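Home Ask Topics Events and visits Sign in

Robot laundry demonstration at an open day: what should we ask, and is it worth the trip?

3 minute read

Posted by tillfold in Events and visits, Friday, October 6, 2023

I run the laundry side of a small supported living house and have a place on the Prondotetti open day at their Pirden site. The booking page says there is a demonstration of a two-armed robot doing household washing, 75 minutes in all, with time for questions. It is 80 miles each way for me and I would lose a working day.

I am not technical. What I want to know is whether a machine like this could take a wash out and put it in a basket without somebody standing over it. We do this many times a day and it is hard on the back. Has anyone been to one of these days? Did you see the robot working or was it mostly slides? And what would you ask them if you could go again?

I can cancel without charge until the week before.

marrowbone_lane

I went in June with two people from work. There were 8 of us in the group, which is the limit they set. The talk was short and the rest was spent at the machine, so you do see it working. Wear flat shoes and eat first, as there is nowhere to sit and only a drinks machine by the entrance.

The robot has an arm on each side and a gripper with two long fingers on each arm. They ran the same job several times: take things out of the washer, put them in the basket. It was slower than I am. One attempt was stopped by the operator and started again, and they were open about that when we asked. 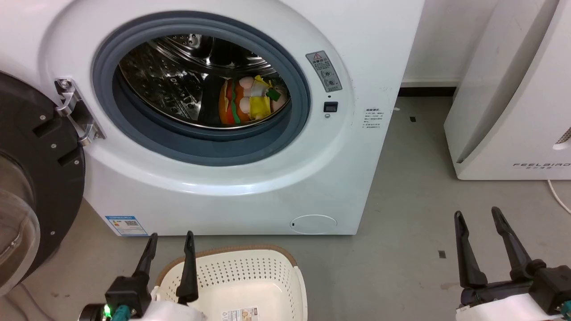

My main question was about what they were asking it to pick up, and I'd push them on this. A load at our place is towels, fitted sheets and socks, all twisted round each other. For the demonstration they had plush toys in the drum, one of them made like a hamburger, with a laundry basket standing in front of the machine. A soft toy keeps its shape when you take hold of it. A wet duvet cover doesn't, and it weighs a good deal more. I asked if we could see it try a sheet and was told that was on the list for later in the year. It may have been added by now, so ring them before you travel.

The other thing I'd ask is who opens the door. In our session it was open from the start each time. If a member of staff has to come and open it, put the basket in the right place and then set the robot going, you have saved some of the bending but you haven't saved the person.

Ask what it does with something left at the back of the drum as well. We have lost a lot of socks that way. The answer we got was that it looks again with the camera near the hand after every pick, and carries on until it finds nothing. I didn't see enough runs to say how well that works. 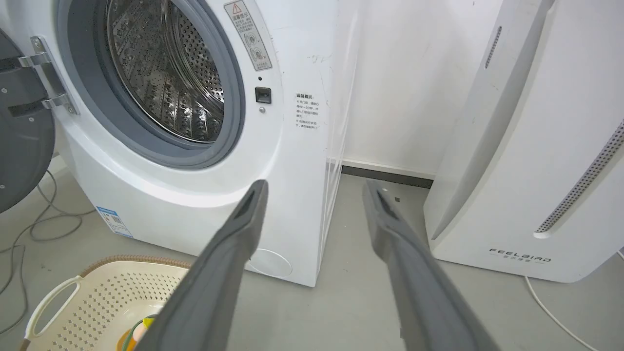

Floor space matters too. Take the measurements of your laundry room with you, including the gap between your machines and how far the doors swing. Our room at Vuledport is narrow and has a drain down the middle, and when I drew it out for them they said the base would not fit. I would have liked to know that before I drove over. If your washers are stacked, say so, because everything we saw was done with one washer standing on the floor.

They don't give a price on the day. I asked twice.

Would I go again? Yes, but only once they are showing it with proper washing. If the date is fixed and you can't spare the day, ask for a video of a full run with no cuts in it.

hobnail

Not been to this one. We looked at getting help with lifting last year and ended up with spring-base laundry trolleys from Ó Dubhghaill, where the bottom rises as you empty it. No robot, but my back is better. Might be worth a look while you wait.

pegbag40

Check parking at Pirden. The car park at the front is for staff and visitors are sent round to the far side, ten minutes' walk. I can't help with the robot part, I was there for the warehouse tour.

tillfold

Thank you all. I have rung and they are still not doing sheets, so I have moved my place to a later date and will take the room plan. I'll also ask about the door.

Related in Events and visits
Can you bring a child to a factory open day?
Trolley heights for a low laundry sink
Is a 3000 watt heater too much for a utility room?
What to take on a works visit
Washer door opens the wrong way for our room

Back to top Next Previous All topics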